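Thursday, September 13, 2018

Second week in the new place and I finally started on the kitchen. The movers from Stultton took 451 off me for a half-day, so everything else I'm doing on my own.

I went over the wood first — wiped it down, let it dry, wiped it again.

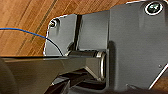
Gray metal up close, wood behind it.

After that came the pale surfaces. They show every crumb, and I had put them off since August. Vinegar and water did fine, and I left the rack for last.

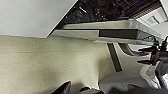

Yulan Ding wrote in to say that vinegar is too harsh if any of it is real stone, and that dish soap and a soft cloth will do. I'll switch to soap. The drawers are next, then the shelf paper I ordered.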